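Lists > Small Shop Marketing > Archive > Message

From: Bongani Tshabalala
Date: 31/05/2002
Subject: Re: Switching to Drandis for the monthly mailing

Joubert wrote:
> We moved our customer list over to Drandis and the open rate on the
> first mailing was 40 percent. The old program never got us near that.
> I'd tell anyone here to switch before the July price change.

Glad it went well, but I'd like to hear more before I move anything. How does Drandis know a message was opened? If it's the usual hidden graphic, then anybody whose mail program loads graphics in the preview pane gets counted, even if they were on their way to the delete key. Anybody reading in plain text doesn't get counted at all. I have plenty of both.

Also, was that the whole list, or only the addresses that survived the import? When I tried Nollik last year it threw out every address it didn't like the look of and then reported percentages on what was left. My numbers looked great. Orders stayed where they were.
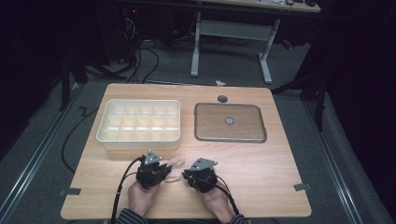 My list is 567 names. Over half came from the sign-up sheet at the counter, so they know who we are and would probably open a note from us whatever program sent it. I can't see how a vendor gets credit for that.

The one test I'd believe is the dull one. Split the list in 2, send the same text on the same morning from the old program and the new one, and put a different order code in each. Then do it three times. Count orders and unsubscribes and leave opens out of it. Bisov let me do this on their trial account without a credit card. Does Drandis? Their site says "free evaluation" but the form wants a card number on the first page, and I stopped there.

As for the July price change, every one of these outfits has a price change coming. I've been hearing about Nollik's since I signed up.

If you have order figures from before and after, please post them. Unsubscribes too.

Bongani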